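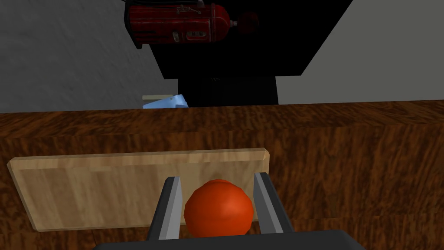 Will the new kitchen robots at Clendeck replace the staff who prepare the food? The company says that no posts will be lost, and that the six-month trial will change the order of the working day more than the number of people employed.

Clendeck, which supplies cooked meals to offices and schools, will introduce two robot arms at its Sarkis Road kitchen in February. They will take over the sorting and placing of vegetables before cutting, a task now shared among 20 members of the preparation team.

Under the new arrangements, the early shift will begin 30 minutes later. Two employees on each shift will be trained to supervise the arms, clear stoppages and record faults, and will receive a higher hourly rate while doing so. Knife work, seasoning and final checks will continue to be done by hand.

Raghavendra Varma, head of operations, said that staff had been consulted on the changes — including the later start — before the contract with the supplier, Kamath, was signed.

"The repetitive part of the morning is the part people asked us to look at first," he said.

Staff who do not wish to work beside the arms may ask to move to packing or dispatch. Requests should be made to the site office before the trial begins.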